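Crosswind practice at Nasmont, and a note on the fuel figures

27/03/2012

Filed under: flying, maintenance

The wind at Nasmont was 300 degrees at 14 knots when I taxied out, gusting higher by the time I was on downwind. The runway there is 3,000 feet long and oriented 26, so most of it was headwind with a useful crosswind component from the right. I flew six circuits, four with half flap and two with none.

I have changed how I fly the last part of the approach. I used to hold a crab down to the flare and kick it straight. I now put the right wing down at 200 feet and keep the slip in all the way to the runway. It gives me more time to find out whether I have enough rudder. On the fourth approach I did not, or not comfortably, and went around. The climb out was slow with the flaps still down, and I retracted them in two stages.

After that I flew the leg to Arboleda at 900 feet above ground under a broken layer. I would have liked to be higher. The ride was rough over the ridge east of Turkov and smooth after it.

Fuel burn for the day came out slightly above book. The gauge on the left tank has read low since the annual, so I dip both tanks before every flight and write the numbers on the kneeboard. The stick and the right gauge agree. The left gauge is off by two gallons at half full and close to correct at the top. The shop at Custach thinks it is the sender. I think it is the ground connection, which was disturbed when they had the panel out. Cleaning the terminal costs nothing, so I will do that first and order the part if the reading does not change. 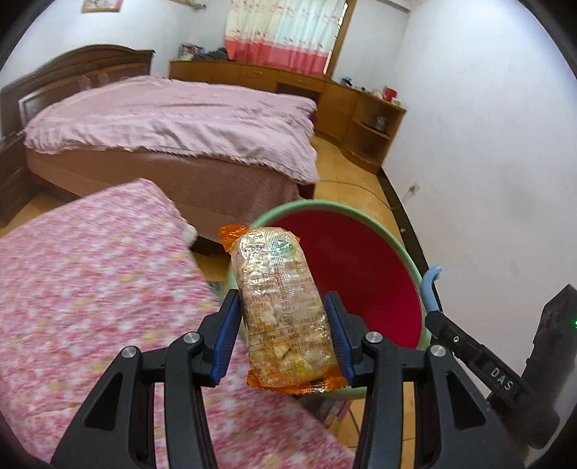
If it does turn out to be the sender, the tank has to be drained below the fitting, and I will schedule that for a week with bad weather.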